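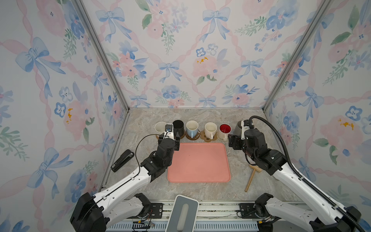 Máté Szekeres wants to know why a robot can't just be told to pick up a mug. You tell your little brother to do it, and he does it!

What a good question, Máté. Let's try it. Imagine writing instructions for somebody who has never had hands before. Move your arm forwards. How far? Open your fingers. How wide? Now squeeze — but how hard? And what if the mug has been turned round, or there's another one right next to it? You would need pages and pages, and then somebody would swap the mug for a fatter one and you'd have to start all over again.

So at Brustilcombe we do something different. We show the robot instead, lots and lots of times.

Each go is called an example. A person guides the two arms through a job from start to finish, and while they do it the computer saves two kinds of things. It saves what the cameras see, and it saves how every joint in the arms is bent. A joint is a bendy bit, like your elbow or your wrist.

Our mug job is called Pullum. It uses six mugs, a pink tray and two robot arms. The mugs are different colours on purpose. One is black, one is light blue, and one is white with a bright red inside (that's the favourite). If we only ever used the black one, the robot might think that "mug" means "black thing"!

We put other things on the table too, such as a stapler and a little wooden hammer. The robot has to learn that those aren't mugs, even when they are close by.

How many examples does it take? For Pullum we have 532 so far. One good example takes 29 seconds, and after 30 of them the person guiding the arms has a rest and a biscuit. It's harder work than it sounds, and your shoulders get tired.

Some examples go wrong. A mug tips over, or the fingers close on nothing but air. We don't throw all of those away. If the person has another try and gets it right, the robot can learn from that too.

Then comes the learning part, which is done by a computer program called Protow. It looks through all the examples again and again, guessing which way the arms will move next and checking its guess. At first the guesses are terrible. Bit by bit they get better.

Try it at home: put on a pair of thick gloves, shut one eye and pick up a plastic cup by its handle. Do it ten times, and move the cup to a new spot each time. Was your tenth go better than your first?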